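Call for participants: paid bedroom laundry sessions, Trendedholm
Posted 2021-09-02 by Hosto, Home Handling Group

We are looking for people to fold, pick up, straighten and generally mess with laundry using a hand-held gripper. The work is paid and takes place sitting or standing next to a bed. If you took part in August, please read on anyway, as we would like you back and we owe you an explanation.

What went wrong

Derismont is our bedroom robot. It has one arm, a gripper, and a job that amounts to putting clothes and towels in order on top of a bed. It learns from recordings of people doing the same thing with the Shawky, a gripper you hold in your hand. Last month our participants made 805 recordings. We trained Derismont on them, put a bath towel on the bed, invited some people from upstairs, and pressed start.

Derismont closed its fingers a hand's width above the towel, lifted nothing with great care, and folded it in half. On the second try it came down lower, took hold of the towel and the bedspread together, and pulled both toward itself until the lamp on the nightstand joined in. Siebe Lambrechts hit the stop button. The lamp is fine. The visitors went back upstairs.

The fault was in the Shawky. Two clocks inside it, one for the camera and one for the finger position, drifted apart as the tool warmed up. In 468 of the recordings the fingers are logged as closing well before they really closed. Derismont did what it was taught. The people who taught it did everything right, and we would like that on record, as several of you wrote to ask if you had been holding the thing wrong.

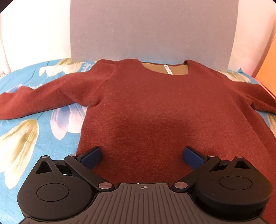 There was a safety matter too, and it belongs in this notice because you may be the one with your thumb nearby. On two of the tools the return spring stuck, so the fingers stayed closed after the trigger was let go. One participant pinched the side of her hand trying to work a sleeve free. She had a red mark and a short temper, both gone by lunch, and she was entirely entitled to the second one. We pulled every Shawky out of use that afternoon. The springs have been replaced, the clocks now run off a single signal, and there is a release tab at the back of the tool that opens the fingers whatever the spring thinks about it.

What you would do

A session is two hours with a break in the middle. You get a bed, a bedspread, a pile of ordinary things and a list. Some items on the list:

Lay a sweater out flat, face up, and pull the sleeves straight.
Pinch a towel in the middle, lift it, and set it down again.
Take hold of one layer of cloth without taking the layer underneath. This is harder than it sounds, and it's the one Derismont most needs help with.
Find a care label with the tips of the pads and leave it alone.

We want the failed grabs too. If a sleeve slips out, go back and get it, and don't start the recording over. Half of what was useful in August came from people missing and trying again, and Derismont will be missing plenty.

You will also be asked to stop every ten minutes and do a clock check, where you tap the pads together three times in view of the camera. It is dull. Please do it anyway - you know now what happens to lamps.

Patterned bedding stays. A few of you asked for plain sheets so you could see what you were doing, and we sympathize, but people own flowered bedspreads and the robot will have to cope.

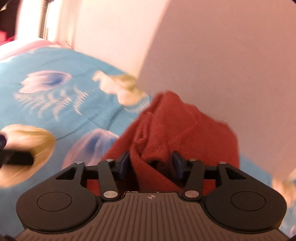
Who can apply

Anyone 18 or over who can use one hand comfortably for two hours with breaks. Left-handers are very welcome, as the August group had hardly any. You don't need to know a thing about robots, and you don't need to be good at folding. Yasmine Ramadan, who runs the sessions, has a drawer at home that would settle any doubts on that point.

Please tell us beforehand about wrist or hand trouble, or if you have an implanted medical device. Rings and bracelets come off before you start. Long hair gets tied back. You will get a fifteen-minute safety talk, including practice with the new release tab until you can find it without looking.

Pay and places

We have 62 places. Pay is $100 per session, and you can sign up for as many as three. A session we cut short because of a fault is paid in full. If your August recordings are among the bad ones, you keep what you were paid, and you go to the front of the line for a new slot.

What we record

The camera sits on the gripper and looks at your work. There is no sound. Faces don't normally come into it, but if yours does, tell us and we will delete that recording. You can withdraw any recording up to a month after your session without giving a reason.

The full fault report is available to every participant. Adel Bennani wrote it, it includes the lamp, and you can have a copy before you decide.

How to apply

Send a short message to Fadwa Filali at the Hosto front desk in Trendedholm, or come by and fill out the form on paper. Give us your name, which hand you use, and which days suit you. Mornings fill up first. For questions about the spring, the release tab or anything else to do with safety, ask for Samah El Khatib. She has the authority to stop a session at any point, and so do you.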